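### 4.3 Missed grasps at the belt transfer point

The most frequent fault in the Plamholm trials occurred when a miniature circuit breaker was passed from the belt to the second arm. The Pindier cell has two arms, a long, narrow conveyor with a green belt, and a work surface divided by blue tape into squares. The squares serve as a common reference for both arms, and each pick position is stored as an offset from a tape crossing. In November the cell completed 2,000 transfer cycles, of which 70 ended in a missed or partial grasp. The layout is given in Figure 6. 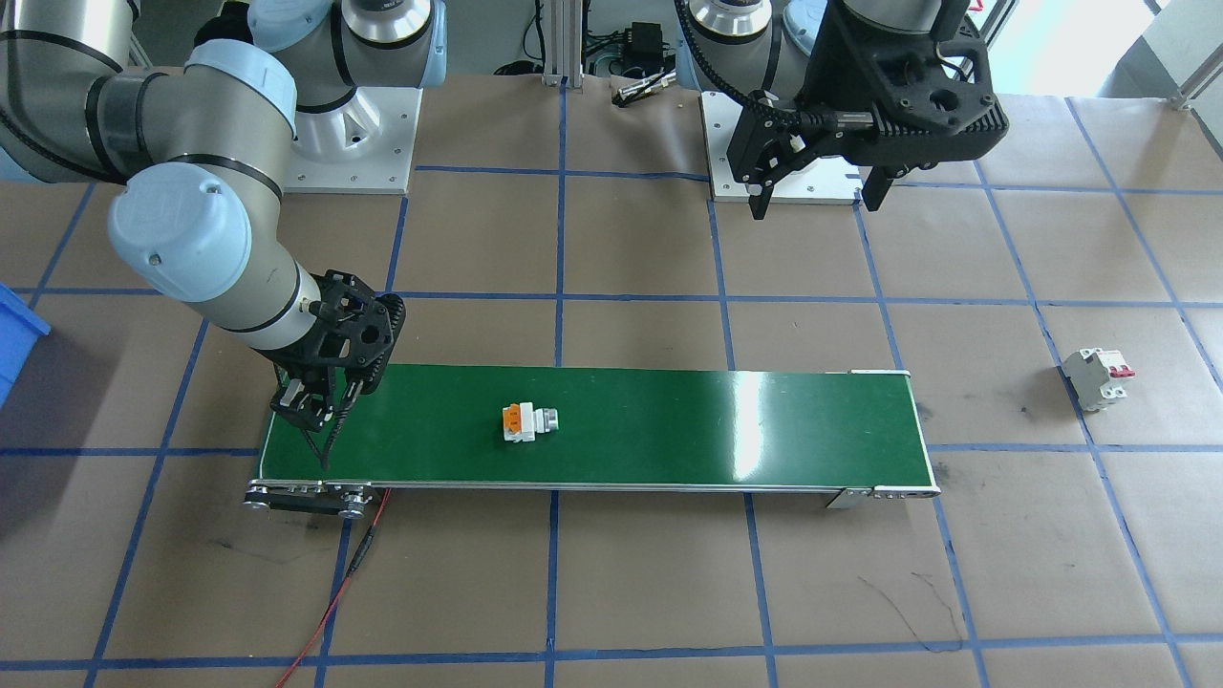 Why did the safety stop fail to act when a grasp was missed? The stop responds only to excess force at the wrist, and a gripper that closes on air meets no force at all.

Inspection of the logs by Pitkänen showed that the faults were not spread evenly. Most fell within the first 300 cycles after a restart, when the stored belt position had been carried over from the previous run. The belt unit had moved by 7 mm in the worst case – enough for one finger to land on top of the breaker and push it over. A part disturbed in this way was then reported as delivered, and the next cycle began with the transfer point still occupied.

A second cause was found in the wrist camera software supplied by Poojary. The program locates the belt by its colour and then searches for its end. Where light reflected strongly from the belt surface, the bright patch was at times taken for a break in the belt, and the end position was set too far inward. Figure 7 gives the view from the wrist with the fingers open.

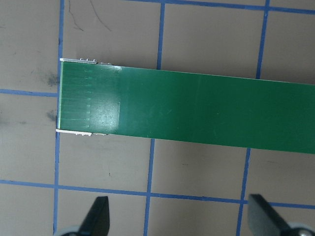

*Figure 7. Wrist view of the green strip, with a bright reflection near its left end and the open gripper fingers below.*

Two changes were made. The belt position is now measured afresh at every restart, and the arm may not descend until the camera and the stored map agree. Ahonen also added a check on finger opening after each grasp. If the fingers close further than the width of the part allows, both arms halt and the operator must clear the belt by hand before work resumes.

The same faults may be expected in the larger Polville cell – its belt is longer and lies closer to the windows – and the revised procedure will be applied there before trials begin.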